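Etcombe Shared Workspace - Member Forum
Facilities > Tables and Surfaces
Thread: Food placed directly on the white tables

Posted by deskline_ops, 8 June 2024
Members are reminded that the white tables in the partitioned bays are provided for general use, including meals. We have received requests for a clear rule on food placed on the surface without a plate. The present guidance, section 6, states only that tables must be "left in good order." Comments are invited before the wording is revised.

Reply from quarto17
I would support a simple rule: no unwrapped food on any table. Plates are available in the kitchen. The tables are wiped once each evening, and a person who sits down in the afternoon has no means of knowing what was on the surface that morning.

Reply from Ranjbar_Bay3
I must respectfully disagree. The concern is reasonable for anything with sauce or oil, but the proposed rule treats all food alike. Consider plain sandwich bread. A single slice laid flat on a matte white top presents very little difficulty, and whatever it leaves behind can be removed with a dry cloth. 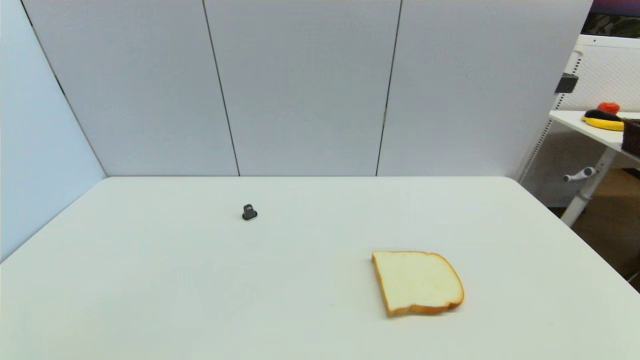
The greater trouble in my experience is the small items that members set down and forget. They collect toward the middle of the table, where the next person is reluctant to move them. Any revised wording should address these as well as food.

Reply from quarto17
Crumbs remain my objection. On a pale surface they are hard to see, and one finds them with a sleeve. I also question whether bread should be eaten from a table cleaned with the Ukier spray. The label should be consulted.

Reply from Ranjbar_Bay3
The point about the spray is fair and I withdraw my remark in part. I would accept a rule requiring a plate or a sheet of paper under food. I would not accept a ban on eating in the bays.

Reply from clustport_member
Our office at Clustport adopted the paper sheet arrangement in June. Compliance is good at the corner tables and poor elsewhere. Please place the sheets within reach of each bay - members will not walk to the kitchen for them.

Reply from deskline_ops
Thank you for these comments. The draft wording is as follows: "Food shall be placed on a plate or clean paper. Crumbs and personal items shall be removed on leaving." The label on the spray will be checked and the result posted in this thread. Further remarks may be submitted under reference 927.

Reply from quarto17
The draft is acceptable. Please replace "personal items" with "all items," as members tend to dispute what is theirs.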